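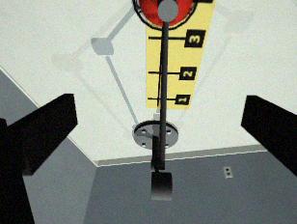

Two black gripper fingers, thin dark rod between. Computer render.

Rimach media release set

README, October update. Replaces the old one, which was wrong in a few spots.

What's in here

Media releases sent out by small community organisations, plus what the local press did with them. 3,910 releases, 146 organisations, 34 outlets. Mostly sporting clubs, neighbourhood houses, landcare groups, a few theatre companies. All English. Each release is matched (where we could match it) to any story that used it.

Made for people who write or teach media releases and want something better than gut feel. Also fine for text reuse work, headline studies, that sort of thing. Not built for that though, so check the gaps section first.

Files

releases.csv -- one row per release
stories.csv -- one row per published story
links.csv -- joins the two, with a match label
orgs.csv -- organisation type, size band, region code
outlets.csv -- outlet type, how often it comes out, paywall yes/no
codebook.txt -- long version of the labels, read it before you touch links.csv

All UTF-8, comma separated, quotes around text fields. Line breaks inside the body text are kept. Excel will make a mess of this. Use something else or import it properly.

Columns in releases.csv

release_id: starts with R, don't sort on it, the order means nothing
org_id: joins to orgs.csv
month_sent: month and year only. We had exact dates for a lot of them but not all, so cut back to month for everyone
subject_line: as emailed. Blank if we only got the attachment
headline: as written at the top of the release
body: full text, contact block removed
quote_present: 0 or 1
quote_role: who is quoted. president, coach, member, councillor, other
photo_offered: 0 or 1. Means the release said a photo was attached or available. We don't have the photos
embargo: 0 or 1
followup: yes, no, unknown. Whether the organisation rang or emailed the outlet afterward. Self-reported. Lots of unknown

Match labels in links.csv

There are 6.

full -- story is the release, word for word or near enough
trimmed -- release cut for length, nothing new added
reworked -- same facts, rewritten, may have a fresh quote
lead -- release clearly set the story off but the reporter did their own work
brief -- one or two lines in a what's on column or similar
none -- no story found

"none" doesn't mean the story never ran. It means we didn't find it. Print-only papers are the big problem here, see below.

The line between reworked and lead is fuzzy. Coders argued over it the whole way through. If your analysis depends on that split, collapse the two and run it again to see if it holds up.

How it was collected

Organisations opted in through Garier, who run the mailing service most of them already used. Groups ticked a box, their sent releases came across in a batch. A smaller lot came in by hand: folders of old Word files, forwarded emails, one box of faxes that got typed up. The hand lot is flagged source = manual in orgs.csv. Expect odd spacing.

Stories were found by searching outlet websites on the organisation name and the event name, then by running Cernier over the results to score text overlap. Anything above the cutoff went to a human. Anything below went to a human only if the organisation name was in the headline. Cutoff is in the codebook.

Coding was done by Delali Lamptey and Mariama Amegashie. Delali did the first pass, Mariama double coded a portion and they talked through the differences. Agreement was good on full, trimmed and none. Weaker on the rest, for the reason given above. Both sets of labels are in links.csv for the double-coded rows (label_a, label_b), with the settled one in label_final. Use label_final unless you're studying the coders.

Taken out

Phone numbers, email addresses, home addresses. Names of anyone under 18, replaced with [MINOR]. Adult names stay in if they were in a published story, otherwise [NAME]. The scrubbing was automatic first and then read over by eye. If you spot one we missed please tell us and don't post it anywhere.

Releases about a death or a legal matter were dropped completley.

Gaps and known problems

Print-only papers: covered only where somebody had kept clippings. Pickup for rural groups is too low as a result.

Radio: not covered. Community radio reads out a lot of releases on air and none of that shows up.

Sport is heavy. Clubs send one every week in season and some of it is just scores. Filter on org_type if you want a more even mix.

De Smet region (code DS) joined late, so only the later months are there. Don't compare it with the other regions over time.

Duplicates: same release sent twice with a fixed typo counts as two rows. dup_group tells you which ones belong together. Should of been done at import, wasn't.

Please don't use this set to rank organisations or name reporters who ran a release unchanged. Small newsrooms, short of hands. Outlet names are coded for this reason and we'd like them to stay that way.

Terms

Free for teaching and research. Organisations in the set can use it for whatever they like. Anybody else, ask first. Credit it as the Rimach media release set, coded by Lamptey and Amegashie.

Changes this time

Fixed the embargo column -- it was flipped for the manual rows
Added dup_group
Moved paywall from stories.csv to outlets.csv
Region codes now match the codebook
Took out two organisations at their request, counts at the top are already corrected

Still to do

Subject lines for the attachment-only releases, if Garier can dig them out. A proper go at the clippings. Mariama has a list of outlets that changed their web addresses, so some links in stories.csv are dead. The new addresses go in next version.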